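Grip drift (also "finger creep" in some shops)

Grip drift is a fault in two-fingered robot grippers where the fingers slowly stop closing to where the software thinks they've closed. I'm writing this entry because I lost most of July to it, and the old page on the Astunau wiki was two sentences and a dead link.

What it looks like

The arm goes to the right spot, the fingers close, the log says the object is held, and the arm sails off with nothing in it. Or worse, with half of something! Thick objects hide the fault completely. Thin ones show it right away, and that's why people who handle stems, cable or straws usually report it first. Sofia Loureiro ran blocks on her arm for weeks and never saw a miss, then swapped to thin stuff and dropped 19 picks out of 100.

Causes

The usual one is a slipped horn on the finger motor. The screw backs out a little, the horn moves on its spline, and now zero isn't zero. Heat makes it worse (our motors were happy at 33 degrees and sulky above that). A cable that tugs at the wrist can look just the same, so check the cable before you take anything apart. I didn't. I had the whole Helmy gripper in pieces on a Tuesday before Tarek Ghoneim wandered over and moved one cable tie.

Safety

Most of the time a missed grasp is only annoying. The nasty version comes when the controller sees no contact and keeps pushing. Othmane Benmoussa had one at Grovdale squeeze until the motor cut out, and when he reached in to free it the fingers snapped open on his knuckle. Kill the motor power first, every time — pausing the program doesn't count, the joints are still live.

Two-arm tables need more care, as one arm can fault while the other carries on. Our Nona setup now stops both sides on any finger error. It's slower and I grumble about it, but I've stopped flinching.

Testing

Flowers are my favorite test because the stems are thin and the heads are bulky, so one bunch gives you an easy grasp and a hard one.
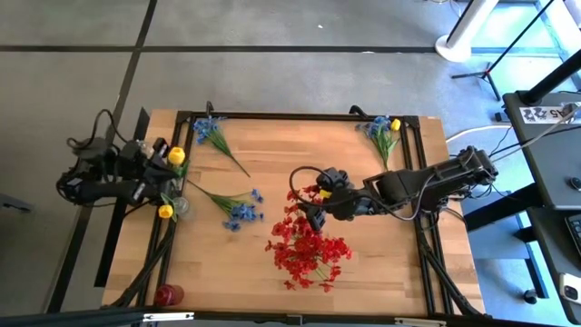
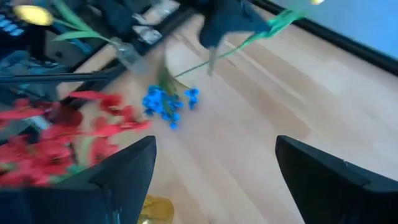 Run 24 grasps on the stems, then do the same on the heads, and write down the finger position at each close. If the stem numbers wander and the head numbers don't, suspect the zero. If both wander, go look at the cable again. Doaa Ouazzani likes to re-zero every morning before the first run, and I've come around to that, although Shaimaa Amrani says it only hides a loose screw for longer. She has a point. Mark the horn and the shaft with a paint pen so you can see whether it has moved.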